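Chapter 4
Sorting Work and the People Who Do It

14 min read
91 shares · 11 comments

4.1 Introduction

The previous chapter dealt with machines that repeat one fixed movement behind a guard rail. Such machines altered factories a great deal, but they left large areas of work alone. Wherever goods arrived mixed, in no set order and at no set angle, the task remained with people, who could look at a heap of parts and decide what to pick up next. This chapter considers what happens when that kind of work is also given to machines, in whole or in part.

The main case is a returns and repacking centre operated by the firm Zastirent in the town of Plelico. At the time of the study the centre employed 743 people over two shifts. Most of them worked at sorting benches, where returned goods were unpacked, checked and placed in trays for resale. The firm introduced arms at the benches in November, after a period of trials, and the changes described in this chapter took place in the months that followed.

Students should read the case with three questions in mind. Who decided which tasks would be passed to the machines? What new tasks appeared, and were they recognised as work? How did the change affect pay, training and the daily rhythm of the shift?

4.2 What sorting requires

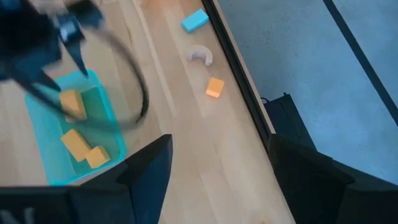 Managers often describe sorting as simple work, and job grades have usually followed that description. The description rests on the end result, a tray filled with matching items, and overlooks the many small judgements that lead to it. A worker must notice what belongs together, choose an order and leave room for the next piece. Even in a very small exercise the point can be made: orange blocks lie together in a teal bin, while outside it, on the wood, a light blue block and a white arch lie near another orange cube. A person would see at once which of the loose pieces matches those in the bin. For a machine, each part of that decision has to be learned or set out in advance, and the grip, the angle and the path to the bin must be settled as well.

Studies of skill at work use the term tacit knowledge for abilities of this kind. They are real and can be valuable, but those who hold them may find them hard to put into words. At Plelico the firm had no written account of how its best sorters worked. When the trials began, the engineers had to ask them, and the sorters found themselves explaining habits that had never before been of interest to the company. Several later told the works council that this was the first time in years that their opinion had been sought. Others were uneasy — they suspected that they were being asked to give away the one thing that made them difficult to replace.

Both reactions were reasonable. The agreement reached between the firm and the works council, known locally as the Mladenović agreement, tried to answer them together. It provided that time spent advising on the machines would be paid at the higher grade, and that no sorter who had given such advice would lose their post as a result of it. It did not, however, cover agency staff, and this omission is taken up in section 4.6.

4.3 From bench to cell

A sorting bench is arranged for one person standing in front of it. A sorting cell is arranged for equipment, with the person placed at its side or called to it when needed. The change of layout may seem a minor matter, yet it decides who can see the work, who can reach it and who can speak to whom while it is being done. Workers at the old benches faced one another and talked through the shift. In the new layout they were further apart, and much of that talk ceased.

The equipment also brought its own demands. Arms must be fixed to something firm, cables must be led away safely, and trays must be put where the arms can reach them. Tasks of this kind had no place in the original job descriptions, although they soon took up a fair part of the day.

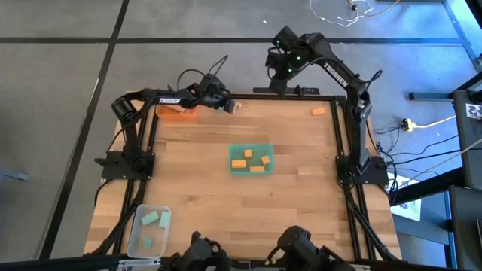 Roksolana Semeniuk objected to the view that the machines had taken over the sorting and left people to watch. In her account, the staff at the cells were busier than before, but with matters that did not appear in the figures: setting out trays, clearing a jam, deciding whether a poor grip was worth reporting. “We were told we would be supervising,” she said. “What we do is get everything ready, and then get it ready again.” She added that the title of cell attendant had been chosen without asking those who would hold it.

Her remarks raise a question that runs through the rest of the chapter. When a machine performs the visible part of a task, the work that surrounds it is easily treated as no work at all. At Plelico this had practical results. Output was recorded for each cell, and a cell that ran well was taken as proof of good equipment, while a cell that ran badly was more often put down to the attendant. The software used for these records, Ustis, had fields for faults and stoppages but none for preparation.

The firm altered the records after a formal complaint. Attendants were given 2 further categories in which to enter their time, and a short period at the start of each shift was set aside for preparation. Whether these steps were enough remains in dispute, and the views of the parties are set out in section 4.5.

4.4 Key terms

Tacit knowledge: ability gained through practice that is difficult to state as rules.

Cell: a working area arranged for equipment, with staff placed beside it or called to it.

Hidden work: tasks needed for a process to run which are not recorded or paid for as such.

Regrading: a change in the pay level attached to a post, whether or not its duties have changed.

The next section follows one shift at the Plelico centre, beginning at six in the morning with the handover between attendants.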